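Do bespoke fittings pay? Notes for the Cluvside traders' evening

Start with the bill. Konduva quoted us for a new front counter, wall shelving and a lit sign. Read the total out slowly, then wait. Most of the room will have had a quote like it.

What the salesman said: customers make up their minds at the door, so the door area must be special. Ask for hands up. Who has ever left a shop because the counter was plain? I haven't, and I've been in some grim shops.

Where's the proof? I asked for figures and got a brochure. Shobha Nair at Prudow asked the same firm and got the same brochure. It has a chart in it with no numbers up the side.

To be fair to joiners (Bohdan will be in the second row, look at him here). A counter made to fit an awkward corner is worth paying for. Ours is 4 metres along a wall that isn't straight, and nothing from a catalogue would have sat right. I'm doubting the claims, and I've no quarrel with the work.

Mwanahawa Kashindye's shop. She moved her till nearer the window and spent nothing. Queue got shorter. She won't say takings went up because of it, as she changed her prices in September too. Stress this. She is the only person I spoke to who was that careful.

Drawings next. Slow down. 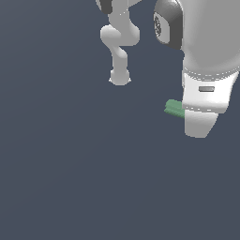
Ask what the finished thing will stand on, and next to, before you sign off any drawing. A computer picture can leave all that out. There are two white robot arms on the screen now, one large and near, one small and further off, with plain blue-grey behind them and no floor to be seen. Could you tell me how tall either one is? I couldn't. Put your reception desk against the same sort of backdrop and you'd have the same trouble. Get the maker to draw in your own door, your radiators and a person.

Questions for any quote:
Who measures, and do they come back to check?
What happens if it's late? Kourosh waited 13 weeks.
Can it be moved if you give up the lease?
What does the plain version cost?

Leave nearly 30 minutes for the floor. Yurii has the roving mic. If Konduva's man is in, let him go first.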